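Workshop tips – when the arm drops stuff (and what to do first)

Third page in this series, the other two are cable ties and bench cleaning. This one's on the sorting job, two arms, two buckets, and the fault we had in May. Wrote it down fast so read it fast.

What went wrong. Right arm closed on a thin plastic wrapper, lifted, lost it, carried on as if it still had it. Opened over the bucket. Nothing fell. Counted it as done. Did that for 38 cycles before anyone looked at the log. The gripper reads "closed" whether there's a wrapper in it or not – film is so thin the fingers end up in the same place.

Worse bit. Somebody saw the wrapper lying there and reached in to grab it. Arm was between moves, not stopped. Came down next to a hand. No injury, but that's the reason for this page.

So, tips.

Stop first, then reach. Paused on the screen is not stopped. Hit the red button, wait for the arm to settle, then hands in. Every time, even for one scrap.

One person on the button, and that person does not reach. Say "clear" out loud before restarting. Feels silly, do it anyway.

Keep your chair back from the table edge. Leaning in to see better is how faces get close to elbows.

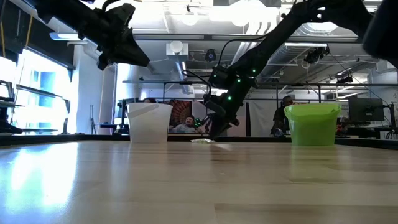 Wrapper on the table between the white bucket and the green one, right gripper just above it.

Crumple the film before you put it down. Flat film slides out from between the fingers, a loose ball gives them somthing to close on.

Wipe the finger pads. Ours had a greasy shine from snack wrappers. Dish soap on a damp rag, dry cloth after. We do it every 500 picks now, used to be never.

Glare. Daylight on a shiny tabletop looks a lot like clear plastic to the vision software. Pull a blind, or lay a dull mat. Put a dark one down and false picks went from 6 a shift to 2.

Check cable slack at the wrist. Turn the joint all the way both directions with power off, watch the loop. If it pulls tight or can snag a bucket handle, re-tie it. Fold the handles down too.

Don't trust the count. Tip out the buckets at lunch and compare with the log. If the numbers dont match, stop the job and find out why before the afternoon run.

Write the fault down while its fresh. Time, which arm, what it was holding, what you touched. A pencil and a pad by the button works fine.

Next page – bucket liners, and how to stop them riding up.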